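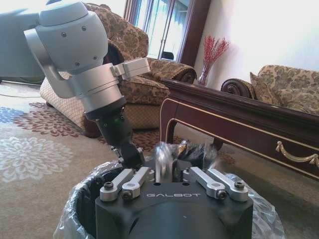
Margareta Bogdan
Guest Rooms Manager, Jatstead

Section 4: Bins, liners and the good armchair

This section covers the sitting room bin in every suite. Allow yourself a quiet minute for your first one. You'll get faster, and then you'll get careless, and then you'll come back and read this section again.

Liners are the clear Filix ones, 494 to a carton. The coloured liners belong to the kitchen, and the kitchen will come looking for them.

4.1 Emptying

1. Move the bin clear of the armchair before you touch the bag. The cream quilted skirt shows everything.
2. Gather the old liner by its rim and lift straight up. Do not swing it.
3. Tie it off and put it in the trolley sack, not on the chair, not even for a second.
4. Check the bottom of the bin. Gum does not count as part of the bin.

CAUTION: Never reach into a bag to squash it down. Guests throw out broken glasses and tell us in February.

4.2 Relining

5. Shake a fresh liner open away from your face.
6. Push it down until it touches the bottom, then fold the top over the rim all the way round. A few wrinkles are fine. A liner that slides in with the first apple core is not.
7. Run a hand around the inside to let the trapped air out.

NOTE: Clear plastic wrap off fruit plates and gift baskets goes in this bin. Crumple it first. Left flat, it will spring back out and be waiting on the carpet for the next inspection.

4.3 Putting it back

8. Return the bin to its spot, 40 cm from the chair. Any closer and it rubs the skirt. Any farther and guests start practising their free throws.
9. Brush the damask with the soft brush, following the weave, and get into the curl of the scrolled arm, where crumbs go to retire.
10. Check the carpet by the short legs.

CAUTION: No spray cleaner on the brocade. Re-covering the last one cost $1,054, and the colour still isn't quite right. If something has been spilled, blot it with a dry white cloth and call Ilie House Services on extension 65.

Spare bins are kept in the Flerkia cupboard on the second floor. Sign for what you take. "Borrowed one" is not a signature.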